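Wednesdays are my teaching days now, and I don't mean kids. I mean I sit in a chair with a controller in each hand and a foot pedal under my left shoe, and I show an arm how to pick junk out of one half of a bin and drop it in the other half. Over and over and over. We call the project Plirnero (I did not get a vote) and the goal for this round is 300 good demos, of which I have 88.

I figured this would be like a video game, and for the first ten minutes it kind of was! Then I got tired and started doing what everybody does, which is rushing. The trouble is the arm learns the rushing too. If I hover and wiggle over something while I make up my mind, the policy picks up the wiggle, and then you get to watch a very expensive machine dither over a pen. So now I decide before I touch the pedal. I even say it out loud, like a bus driver. Pink case. Go.

We tried hand guiding first, where you grab the wrist and shove it where you want it. My shoulders have opinions about that. It's great for one big sweeping move and miserable for anything small, plus your own arms end up in all the camera views. Remote is slower to get good at, but my grasps got so much cleaner after the first 40 that I went back and threw out most of the early ones — that hurt.
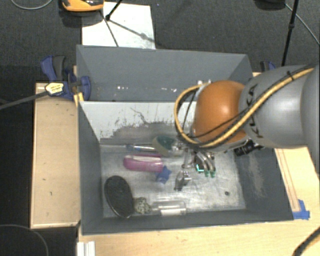

Small stuff near the divider is still my weak spot. You have to come in steep or you bump the slope, and if you come in steep you lose sight of your own fingertips behind the gripper. My fix is to go slow for the last inch and trust the side view, and to let go of the pedal the second something feels off. A short bad demo is easy to delete. A long one that's only bad in the middle eats up my whole lunch.

Balls are fun, though. I would do balls all day. Next week we swap in a fresh batch of objects and I'm hoping for more balls and fewer shiny things, but I don't pick the shopping list. Coffee first, then 212 more to go.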